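Kolalitz Opens Its Doors: Come Spend an Afternoon With Our Robot Arms in Woston

WOSTON, April. We're holding our spring open day at the Kolalitz workshop, and I get to write the announcement this year, so forgive me if it runs long (I'm excited!). From 1 p.m. until the early evening you can walk in, look over our shoulders and ask us anything you like about two-armed robots doing desk work. Admission is free and you don't need a ticket.

Some of you came to our last one, when we were still squeezed into the back half of the Sitompul building. We have the whole ground floor now, all 3000 square feet of it, in a former button factory put up in 1939. The old freight doors still work and we plan to have them wide open if the weather lets us.

The main demonstration is called Ziston, our name for the desk project. Two arms share one tabletop and work with the kinds of things you'd find on anybody's desk: a laptop, a book, a little shelf.

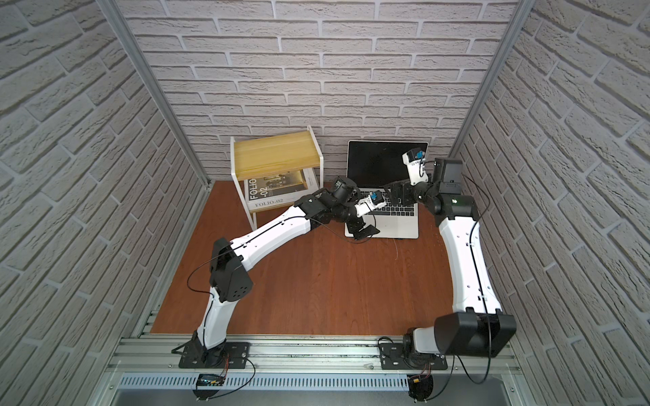
We'll run the demonstration 6 times over the afternoon, starting on the half hour, and each session leaves plenty of room for questions. I'd say come early if you have kids with you, as the first two sessions are the quieter ones and it's easier for smaller people to get a spot up front. There's a step stool. Please keep hands and sleeves behind the yellow line while the arms are powered, even if they seem to be standing still.

People always ask me why we bother with a laptop, of all things. Well, I love this part! A laptop is thin, it has a hinge, it's full of little keys, and most of us handle one every day without giving it a thought. Getting two grippers to work close to one, without bumping each other or leaning on the lid, takes a lot of patience from everybody in the room. Our practice log for Ziston stands at 987 runs as I write this, and the messy ones are in there too. We'll have the log printed out on the side bench and you're welcome to leaf through it and laugh. 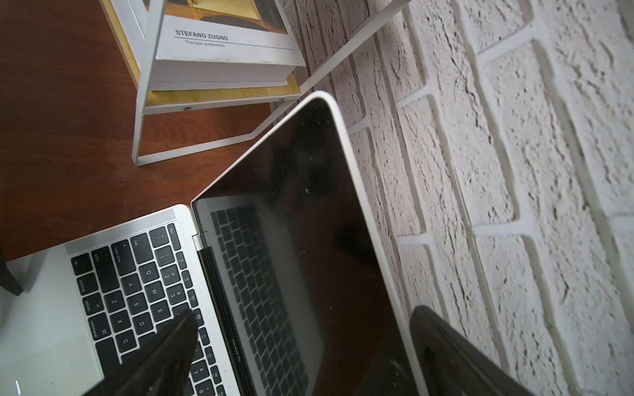

Between sessions you can talk to the people who build the arm mounts, do the wiring and write the software. They've promised to put their tools down and be sociable. We'll also have a table for teachers who'd like to bring a class by later in the spring, and another for anyone curious about summer jobs with us. Bring a resume if you have one, but a chat is fine too.

Coffee, lemonade and far too many cookies will be set out by the freight doors. Street parking in Woston fills up fast after lunch, so try the gravel lot behind the building first. The entrance is step-free, and the restrooms are just inside on the left.

Reporters and photographers are very welcome at any session. If you'd like time with the team before we open to the public, let our front desk know and we'll let you in at noon.

About Kolalitz: We're a small robotics workshop in Woston. We build and test two-armed systems for everyday indoor tasks, and we open the shop to our neighbors every spring.

Press contact: Kolalitz front desk, Woston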